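How Our Town Shops, and What I Learned Asking About It

I picked shopping bags for my project because my grandmother keeps a drawer full of them and I wanted to know if other people were the same. My partner was Gergely Nyitrai, and Ms. Kerekes let us do it as long as we talked to real shoppers and didn't just look things up.

We stood outside the Malline grocery on a Tuesday after school with a one-page survey. We got 22 people to stop, and 20 of them finished it (two had buses to catch – fair enough). I asked the questions and Gergely wrote, because his handwriting is way better than mine. The main question was what you do with a paper bag once you get home.
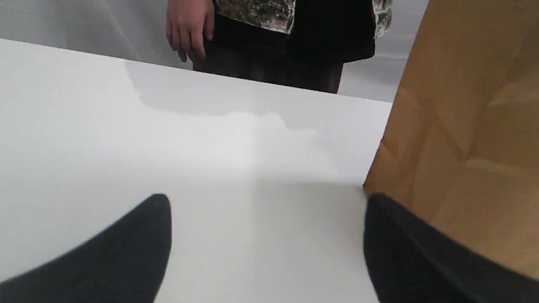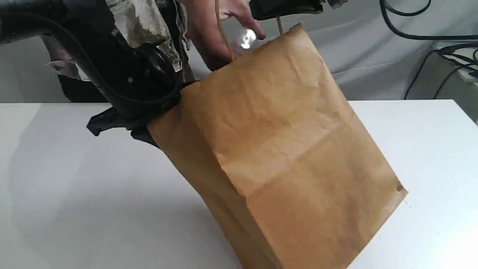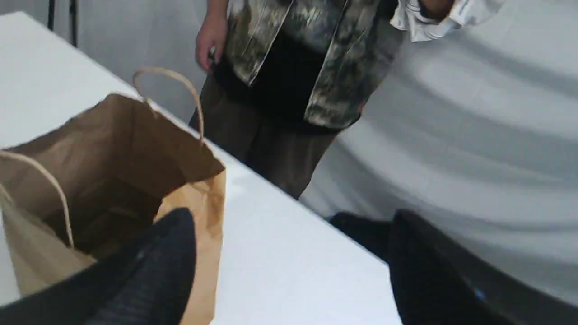

The answer we heard most was "use it for recycling," and 11 people said that. Others wrapped parcels or covered school books, which I didn't know anyone still did! Margit Kovács, who runs the bakery next door, told us she went through 558 bags in June. She only started counting when her supplier, Cluveck, raised the price, and now she asks customers before she reaches for one.

If I did this again I'd change question four. We asked "Do you often bring your own bag?" and people all had a different idea of what often means, so I couldn't really use those answers. I'd also go on a weekend, when there are more families around. Gergely wants to try the Fekbridge side of town next – the stores are bigger there and I think people drive, so they might keep bags in the car.

Thanks to Smaranda Dobre for checking our chart.

Contact the school office | © Student Projects | Back to top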